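双腕ロボットの片付け課題、学習データの初期配置はどこまで変えるべきですか

当サイトではCookieを使用しています。閲覧を続けると使用に同意したものとみなされます。 [同意する] [設定]

大学のロボットサークルで、双腕ロボットにテーブルの上を片付けさせる課題に取り組んでいます。トレーが二枚あり、缶、カップ、ボウルをトレーに載せるのが目標です。人が遠隔操作した動作を記録して模倣学習にかけています。

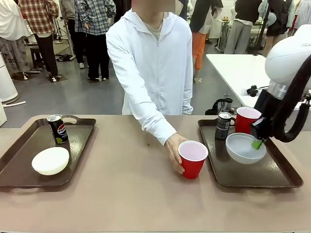 Rami Tannous
質問者・学生サークル所属(操作担当)

今のところ400回分の動作を記録しました。毎回ほぼ同じ配置から始めた場合はよく動くのに、カップの位置を少しずらすと指が空振りします。裏返しのボウルも苦手で、15回試して一度もつかめませんでした。

知りたいのは次の二点です。
・初期配置は毎回ばらばらにしたほうがいいのか、何種類かに決めて繰り返すほうがいいのか
・裏返しのボウルや倒れたカップは最初から混ぜるべきか、後から足すべきか

学内の発表会が1月にあり、それまでに記録できるのはあと500回が限度です。学習用のPCは研究室と共用なので、何度も学習をやり直す余裕はあまりありません。

Rania Daher

去年、似た課題を授業でやりました。配置は最初から変えたほうがいいです。同じ配置だけで記録すると、物を見ずに手の軌道だけ覚えたような動きになります。うちもそうでした。

ただし完全にばらばらにすると、人が並べるときの癖が出ます。本人は適当に置いているつもりでも、カップはたいてい手前に来ます。表計算の乱数で位置と向きを決め、テーブルに薄く目印を付けて、それに合わせて置いていました。トレーの角度も変えてください。まっすぐ置いた記録しかないと、斜めになっただけで縁に指をぶつけます。

あと、手首カメラの映像は必ず見返してください。外のカメラでは問題なく見えても、手首側では物が重なっていたり、端で切れていたりします。
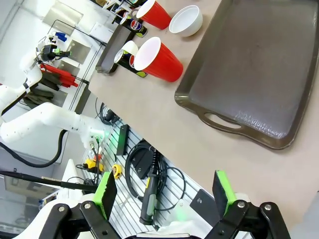 手首カメラの映像。斜めのトレーと、横倒しの赤いカップ二個。

倒れたカップは最初から混ぜて大丈夫でした。裏返しのボウルは別の話で、つかみ方がそもそも違います。操作する人が毎回違うつかみ方をしていると学習が安定しません。誰が操作しても同じ側からつまむと決めて、そのうえで記録し直すのが早いと思います。うちは決める前の記録を68回分捨てました。

Florko

とりあえず回数を増やせばいいのでは。うちはそれで何とかなりました。課題は積み木でしたが。

Tullora

上の方の回数を増やすという案は、残り500回という条件だと厳しいと思います。

配分を先に決めておくのがいいです。私なら大半を乱数の配置に使い、残りを失敗しやすい配置に回します。全部記録してから一度だけ学習するのも危ないので、途中で一回は学習させて、どの配置で失敗するか見てください。

評価用の配置は別に取っておくこと。記録を始める前に外のカメラで一枚撮り、評価のたびに画面に重ねて、同じ位置に物を戻します。これをしないと、良くなったのか置き方が易しかったのか区別できません。

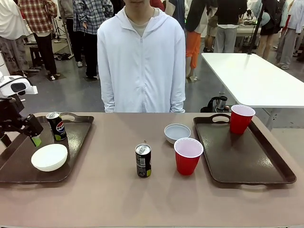
左のトレーに缶と裏返しのボウル、中央に缶・ボウル・カップを置いた配置。

細かいことですが、テーブルとトレーの位置も目印を付けて管理したほうがいいです。背景に人が多い場所なら、時間帯を変えた記録も入れておくと安心です。

関連する質問
・遠隔操作の記録で左右の腕の時刻がずれる
・グリッパーの指先パッドの交換時期の目安
・模倣学習で失敗した動作の記録は捨てるべきか
・手首カメラの露出は固定にするべきですか
・学生チームでの操作担当の交代ルール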